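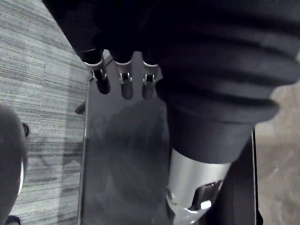

Two months in with the Galness side table and I'm still fond of it, grumbles and all. I went for the dark grey (Vernon wanted oak, Vernon lost) and the matte finish is lovely in the evening with the lamp on! It does show every greasy fingerprint, mind, so keep a cloth handy. Putting it together took me one cup of tea, though the bolts come in a bag I nearly had to bite open. My only real moan is the feet, which slide about on our kitchen tiles. I stuck felt pads on and it's been fine. 4 out of 5 from me.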